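Gripper fault on the Tresar bench cells: frequently asked questions

Prinbridge Robotics Teaching Laboratory
Last updated Sep 2, 2021

These answers are for students, visiting staff and technicians who use the Tresar bench cells. They concern the gripper fault first reported in July and the limits on use that followed. Questions not covered here should be sent to the laboratory office.

What went wrong?
During a pick-and-place exercise the gripper on Cell 5 failed to stop at its commanded opening and continued to close on a block after the program had been halted. The block was released when the power was cut. The arm itself did not move, and there were no injuries.

What was the cause?
The cable between the wrist and the controller had worn at the point where it bends most sharply. The controller lost the finger position signal for short periods and, during each loss, carried on with the last command it had received. The Gretatura controller should have raised error 207 and removed power from the fingers. It raised the error but did not remove the power, owing to a setting left over from earlier testing.

Who carried out the investigation?
Siu-fong Hsueh led the technical work. Sum-yee Leung reviewed the safety arrangements. The full report may be read in the laboratory office on request.

Are the other cells affected?
The same setting was found on two other cells and has been corrected on both. Cable wear was found only on Cell 5. All wrist cables have been replaced with a longer type supplied by Gilani, which bends less tightly when the wrist turns.

May I use the cells now?
Yes, if you have completed the revised induction. Inductions completed before July are no longer accepted. Cell 5 may be used only when a member of technical staff is in the room.

What should I do if error 207 appears?
Press the emergency stop. Do not clear the error from the screen and do not restart the program. Keep your hands outside the acrylic walls, even if the fingers look still. Wait 30 seconds, check that the power lamp is out, and call a technician. If an object is held in the fingers, leave it there.

The error cleared without my doing anything. Must I still report it?
Yes. A signal that drops out and returns is what came before the July fault, and three users had seen it without making a report. Please write down the time, the cell and the program step.

Can I reach over the walls to straighten an object?
Not while the arm has power. The walls keep objects in and remind users where the working area ends - they are not a guard, and they will not stop the arm or a hand. Stop the cell, confirm that the power is off, and then reach in.

Which objects may be used?
Toy blocks, toy food and the plates from the cell store. Glass, metal tools and anything heavier than 800 grams are not allowed. Objects brought from home must be shown to a technician first.

Has the gripping force been changed?
The upper limit has been lowered on every cell. Some programs written before July may now drop smooth or heavy objects. Users should change the grasp position in the program. The force limit is locked and will not be raised for single projects.

Will coursework deadlines be extended?
Students who lost booked time on Cell 5 may ask for an extension through their course tutor. The laboratory will confirm the bookings concerned - there is no need to supply proof.

How often are the cables now checked?
Before the first session of each day, by technical staff, with the power off. The result is entered on the sheet kept beside the cell. If the day's entry is missing, do not start.
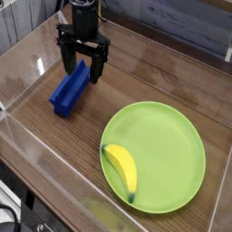 Gripper with its fingers open above a blue block; toy banana on the green plate.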